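4.2 Meal Loading and Return Waste

Loading decisions for short-haul flights were taken from the catering records of two carriers, Grarnier and Tradora, for the period April through September. Both carriers buy chilled meals from the same kitchen operator, Vukora, and both fix their order the evening before departure. After this point only additions are possible, and these are charged at a higher rate. The final data set covers 1814 flight legs. Legs with a missing return count were dropped before any averages were taken.

For each leg, we recorded the number of meals loaded, the number of passengers on board at door closing, and the number of sealed trays sent back to the kitchen. Opened trays were left out of the return count even when most of the food was uneaten. This choice understates total waste, but it keeps the measure tied to the loading decision – the quantity of interest in this section – and separates it from questions of taste or portion size.

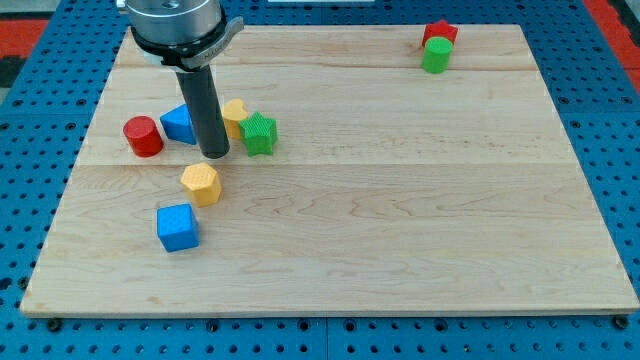 Figure 3. Maple board on a perforated metal table.

Departure time had a stronger effect on returns than flight length. Legs leaving before 7 a.m. sent back 27 percent of sealed trays, compared with 12 percent for legs leaving in the early evening. The gap remained when the sample was limited to flights with a load factor above the median. Cabin crew notes, where present, mention sleeping passengers more often than any other cause, although the notes were not filled in on every leg and were not coded for analysis.

The two carriers differ in how they handle late changes to the passenger count. Grarnier adds a fixed margin of three meals to each order, whatever the size of the aircraft. Tradora applies a margin in proportion to seats sold. On small aircraft the fixed margin produced more returns per passenger; on larger aircraft the two rules gave similar results. Neither carrier adjusts its margin for the hour of departure.

Special meals were treated separately. These are ordered by name and loaded one for one, so a return almost always reflects a missed flight or a seat change that did not reach the galley list. Records from the Morikawa station were excluded from this part of the analysis, as special and standard trays were logged there under a single code until the end of June. The exclusion does not affect the results for standard meals. Shortages, meaning legs on which at least one passenger asked for a meal and none was left, are taken up in Section 4.3 together with the cost of late additions.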